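Gripper crumbles foam blocks on contact – force limit or approach angle?

Asked by Ilgın Kurtuluş

Student project, stacking task. Arm is a Drondley with the stock two-finger gripper, orange pads, camera at the wrist. The blocks are porous pink foam, laid in a staggered pattern with gaps so the fingers can get in. We lose material at the corners. Grip force is set to 30 percent, closing speed 60. Out of 11 test picks, most left crumbs on the table, and the vision script then reads the crumbs as block edges. Lowering force to the minimum makes the block slip. Club rules don't allow swapping the blocks for a harder material. What should be changed first?

Answer 1
Nermin Keskin

Closing speed. The force limit on that gripper only applies after contact is detected, so at 60 the pads have already hit the foam before the controller reacts. Set speed to the lowest value that still finishes inside your time limit and leave force where it is. Also check the approach. If the fingers come in toward a corner, the load goes into the weakest part of the block. Rotate the wrist so each pad lies flat on a face, then close.

Answer 2
İlker Bayram

use softer pads. we glued Mamex sheet on ours and it was fine

Answer 3
Şengül Kozan

Answer 1 is correct on speed. Two additions.

Your pose estimate is probably taken from the top face only. With tilted blocks the lowest corner is not where the script expects it, and a finger arrives early on one side. Log the wrist frames at the moment of contact and compare them with the planned pose – 100 ms between frames is enough.

For the false edges, filter by area before fitting lines. Broken chips show up much lighter than the block, so a color threshold also removes most of them. A contact frame of the kind worth logging, fingers at the downward corner of the upper block and white crumbs on its tip: 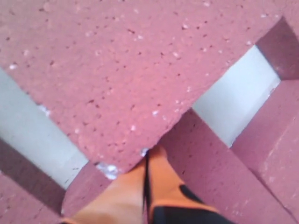 Melahat Güneş: Does the area filter still work when the crumbs collect in a gap between two blocks? In our runs they merge into one blob and pass the threshold, so we ended up blowing the table clear between picks.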